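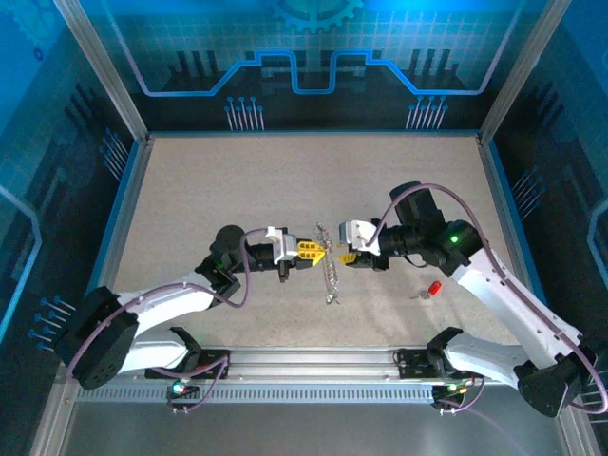

Two arms, one thin piece of metal, and very little room between the fingertips.

Workshop tips: software for two arms that share one small part

These tips are for people who have two arms on one bench and want both of them to work on the same small metal thing: a chain, a spring, a split ring. I write mostly on control and planning, as the mechanical side is covered on the other pages. I collected the notes in October, when we moved our bench programs from the old scripts to Jarkach, the small planner that Fotis Triantafyllou maintains for our workshop.

1. Choose a meeting point before you choose a path.
Write down one point in the bench coordinates where the two grippers will meet, and give it a name in the config file. Both arms must read the same name. In our first version each arm had its own copy of the number, and after one calibration the copies were different by two millimeters. With a big box you will not notice this. With a key ring you will.

2. Calibrate arm to arm, not only arm to table.
If you calibrate each arm to the table, the two errors add up at the place where you need them least. Let the fingertips come together slowly, closed and empty, and correct the transform until the tips agree. Vangelis Andreadis does it at three heights and keeps the average. I do it only at the working height and I am satisfied with it.

3. Keep the elbows out and low.
The planner likes short paths and a short path often brings the forearms close together. Add a small cost for every elbow position that comes inside the line of the base. In Jarkach it is the setting "elbow_out", and 200 is a good start. If the arms become slow and strange near the end of their reach, go down with it.

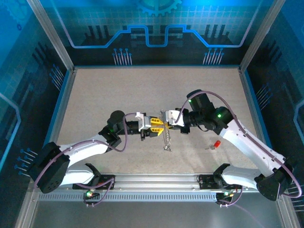

4. Give one arm the lead.
When both grippers hold the same part, they should not both control position. Let one hold position and let the other follow with low stiffness, so that it gives way a little when pulled. If both are stiff, a very small error becomes a large force, and a thin part will bend. Change the leader only when the arms are standing still.

5. Wait for the second grip.
The usual fault in a handover program is that the first gripper opens by the clock. Please do not use a timer. Use the motor current of the second gripper and wait until it stays above the limit for ten readings in a row. One reading is not enough – a finger touching the other finger also gives a nice peak.

6. Tell the planner about the cables.
A cable on the outside of the arm is not in the robot model which you download. We put a simple capsule around every link, larger on the side where the cable runs. The planning takes a little longer. Also limit the last joint, even if the data sheet permits more turning.

7. Do not trust depth on shiny metal.
Depth cameras give holes and false points on polished wire. For finding the part we use the color picture and a mask, and the depth we take from the known height of the table or from the position of the fingers. Fotini Athanasiadis trained our mask model with 1,456 pictures, and she says that the different lighting helped more than the number.

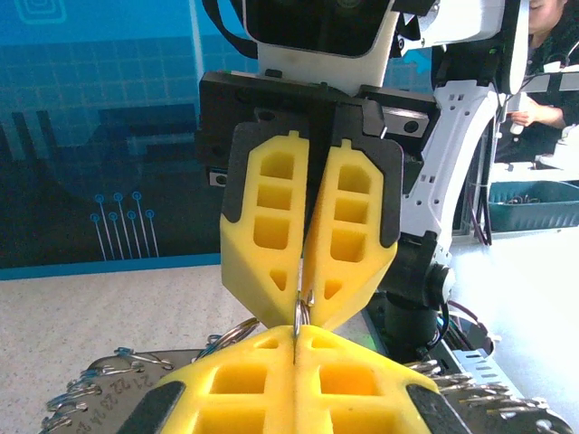
8. Rings need an angle, not only a position.
A ring seen from its edge looks like a short straight wire, and the detector will happily give you a center for it. Ask the model for the plane of the ring too, and when the confidence is low, turn the wrist by some degrees and look again. With open hooks near the part, approach from above and make the last movement slow.

9. Save the failed runs with the good ones.
Our logger, Sirkel, used to delete a run when the program stopped with an error. We lost many useful things in this way. Now it keeps everything, and the name of the run ends with the step where it stopped. Of the last 168 failed runs, almost 90 had stopped at the second grip, so we knew where to work.

10. Replay at one quarter speed after each software update.
Also after a small update. Keep one hand near the stop button and watch the wrists, because the fingers take all your attention and the wrists are what collides.

The config file for tips 1, 3 and 6 can be requested from Fotis at the workshop. Please write which version of Jarkach you have, as the names of the settings changed in the summer.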